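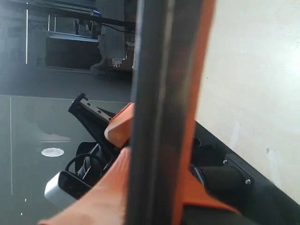 The Ladine wrist kit is sold by Justetti as a complete set for small tabletop arms: gripper body, one pair of fingers, camera bracket and mounting screws. Price is $732 per kit, before tax and shipping. The arm is not included. Buyers planning a cell should allow for more than the grip itself. The silver camera module sits close in beside the orange fingers, and the black cable near it needs room to make its loop, so measure the space around the wrist before settling on shelf heights or box depths.

What to budget for

Most orders we ship are for one arm, but almost every buyer comes back for spare fingers. They are a wear part. A spare pair costs $284 and comes with new screws. If the arm will run daily, put one pair in the first order and save the second shipping charge. Camera cables are sold separately, in the same length as the one in the kit.

Plan on a morning for fitting and another for calibration. You will need a hex key set, a level table and a clear area on both sides of the arm. Calibration has to be repeated after a finger change, so add that time to your maintenance schedule as well as the cost of the part.
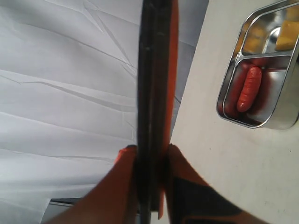 For food and packing work, order a second set of fingers and keep it for that job only. The standard fingers are not certified for direct food contact. If your process calls for it, ask for the Nivadari finger set, which fits the same body and is quoted by quantity. Cleaning instructions come with it. Samples can be borrowed for two weeks against a deposit.

Lead time and shipping

Kits ship from our Navarro warehouse. Items in stock leave within five working days. Nivadari sets are made to order and take longer, so ask for a date before you commit to an installation. Orders needed by the end of March should be placed before the new year.

Warranty is one year on the gripper body and bracket. Fingers and cables are not covered.

Order code: LADINE 728
Spare fingers: LADINE 728-F
Prices last checked 2025-10-25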